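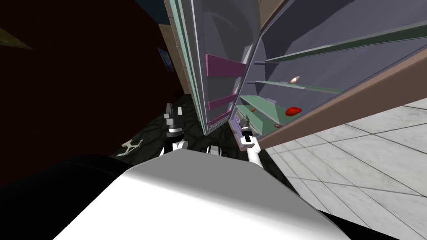

Setembro, 23h40. Passei o dia a discutir com uma geladeira que não existe e perdi.

O planejador da Vestora acha caminho até o tomate em 40 tentativas, coisa linda, e depois resolve que o braço direito deve passar por dentro da porta. Rodei 1000 episódios com o verificador de colisão novo. Em 378 ele reclamou da gaveta — o modelo não tem gaveta. Era a malha da prateleira, importada com a escala errada desde o Trutbridge. Duas semanas culpando o controlador, coitado.

Corrigi a malha e baixei o ganho do punho. Agora o ovo me preocupa: a percepção insiste em chamá-lo de "tigela", com confiança invejável. Queria eu ter essa certeza sobre qualquer coisa.

Amanhã: trocar a semente, refazer o log 1674 e apagar o comentário "provisório" que deixei no código em março. Ou pelo menos mudar a data dele.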